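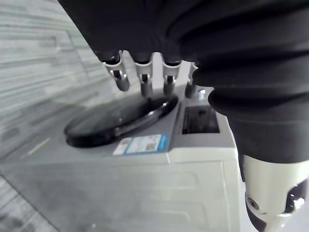 Questions about the appliance task rules

Who must follow these rules?
Every team that records or tests household tasks with a robot for the Flilby programme. The rules are kept by Florian Tessier at Produnard. Please write to him before you change a step.

May a person stand beside the robot when the arms are powered?
Only behind the floor line, and only with the stop button in the hand. If you must touch the appliance, stop the arms first and wait 6 seconds.

Must the washing machine be connected?
No. Water and mains power stay off for all door and lid tasks. For button tasks the power may be on, but the water remains closed.

How much force is allowed on a door or lid?
The limit is 70 newtons at the fingertips. Above this value the controller must release by itself, and the attempt is written in the log as failed.
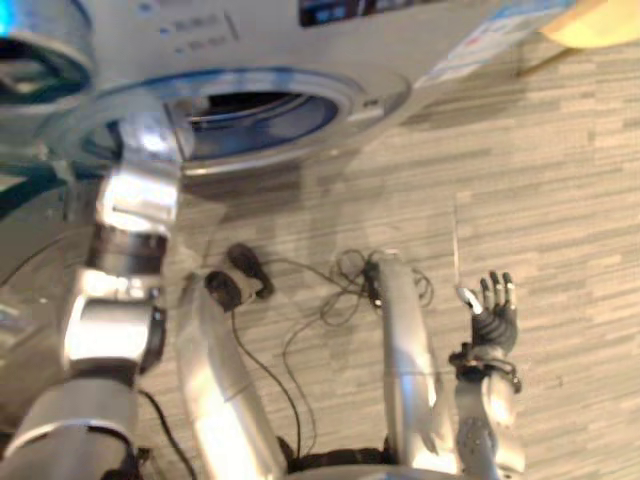
What about loose cables?
Cables must be tied before each session and kept away from the door hinge. A loop which can catch a finger joint is a reason to stop. Check again after every change of posture.

When must the fingers be inspected?
After 1,000 attempts, or sooner if one finger closes more slowly than the others. The full service is done at 2,000 attempts by the Villca workshop.

Can we use our own sleeves and covers?
Yes, if they do not hide the joint markings and do not reach over the fingers. Send one piece to Jultum for a check, it takes normally over a week.

Where do I report a near miss?
In the shared log, on the same day, also when there was no damage. Reports from Friday are read on the next working day.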